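From: Morfudd Wynne
To: shop-list
Subject: Re: [shop-list] Drawer liners and rust

Idris Gough wrote:
> Does anyone on the list line their drawers with rubber? I had felt in
> mine and everything I put away in November had orange spots on it by
> the time I went back to it. The garage is not heated. Also wondering
> if it is worth paying for the Nitetti liner or if any mat will do.
>
> Idris

Idris,

Felt holds damp, so I would pull it out before you do anything else. I went to rubber when we moved the shop out to the Pritchard building, and the spotting stopped in all but the bottom drawer, where the air comes up off the slab. 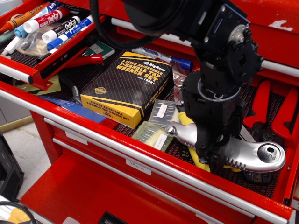
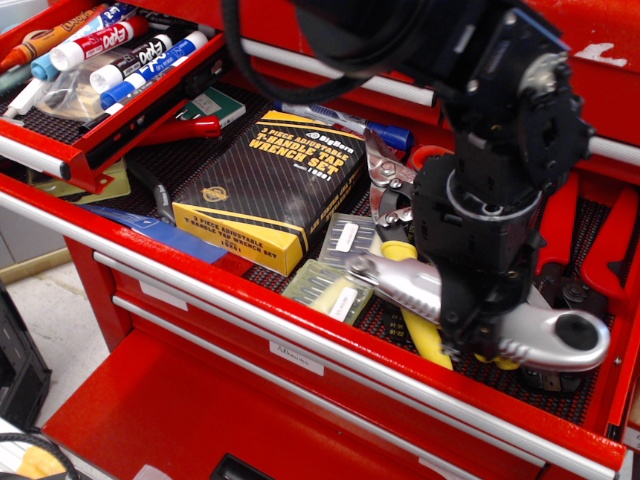
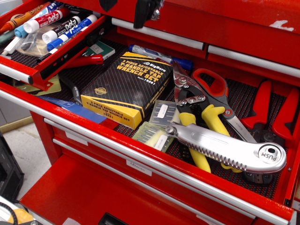 Red tool chest, drawers open.

I have not used Nitetti. Gaetano Caputo bought a roll and said it smelled for 2 months, but he keeps his door shut all winter. Whatever you buy, let it air out flat before you cut it. Cut it a little short of the drawer on each side or it will ride up at the back and catch the drawer above.

For the spots you already have, fine steel wool and light oil will take off most of it. Wipe the oil down to almost nothing before the tools go back – a wet film picks up grit. I do mine 2 times a year. Meirion Jarman uses paste wax on anything with a scale or markings, and his rules still read clean after 9 years.

I would skip the desiccant packs unless the drawers close tight. Mine were full in a week. A small heater rod low in the cabinet did more, and it costs very little to run.

If you still get rust after all that, put a humidity gauge in one drawer and write back with the readings.

Morfudd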